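Visits > Factories > Paper and Household

A Morning at the Golik Tissue Works in Savesmont

February 24, 2026
By Taras Yatsenko 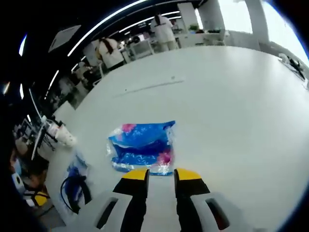 A blue pack with pink flowers on one of the white tables at Golik.

Golik has been making pocket tissues, napkins and kitchen paper on the edge of Savesmont for 24 years, and it opens its doors to visitors twice a year. I went on the winter visit. The next one is in May and places are already being taken.

The works is a ten-minute walk from the bus stop, past the timber yard and left at the roundabout. There is a sign at the gate but it faces the lorries, so people on foot tend to miss it. Reception gives out a hairnet, a pair of overshoes and a badge, and bags go into a locker. The lockers take a coin, which you get back.

Our guide was In-ho Cheon, who has worked in the packing hall for nine years and looked after the paper store before that. He took the group through in the order the paper goes, starting with the store. The big reels stand on end there and the air is kept a little damp. Dry paper tears on the machines, he said, and a tear can stop a line for twenty minutes.

From the store a corridor leads to the folding hall. It is loud and you are handed ear plugs at the door. We stood behind a yellow line and watched sheets come off the reel, get cut, folded and pushed together into small blocks. I found it hard to follow at full speed. A slowed-down film plays on a screen by the exit and I understood more from that.

The part I had come for was the wrapping. Golik prints its own film on the upper floor, and the patterns change every season. The current range is called Gundodano and it is mostly flowers. The blue wrapper is a strong royal blue with patches of pink floral print, and a darker navy band crosses the middle. I had expected something paler for tissues. Mr Cheon said pale packs get lost on a shop shelf and the darker ones sell better in winter.

Finished packs can be looked at on white tables in a side room, where the light is very bright. The film is thinner than it seems in a shop. It creases easily, and every crease catches the light, so a pack lying flat looks shinier than one standing up. On the one I spent longest with, the clear plastic at the side and bottom stuck out past the print and was a bit wrinkled. I asked if that counted as a fault. The checkers allow a certain amount of loose edge, and what they are really looking for is an open seam.

After that came the warehouse, where there is less to see. Cartons go up on racks to the ceiling and a truck fetches them down. One order, for a hotel supplier named Shim, was 2,244 cartons and took up a whole aisle. The site sends out 2,000 cartons on a normal day.

The tour lasts two hours with a break in the canteen. Tea and coffee are free, and the soup was good. There is a small shop by reception selling misprinted and end-of-line packs by the bag. I bought a bag of napkins with the pattern printed off centre, which does not bother me.

A few practical points. The floor in the folding hall is slippery in overshoes. Children under eight are not allowed past the store, and there is nowhere for them to wait except reception. Photographs are fine everywhere apart from the print floor, which we saw only through a window. The stairs to that window are steep, and anyone who prefers not to climb them can go straight to the side room with the tables.

Tickets are 4 euros, paid at the gate in cash. Book by telephone, as the form on the website was not working when I tried it. The last bus back to the centre leaves just after the afternoon tour finishes, so the morning one is easier if you are not driving.

17 shares | 6 comments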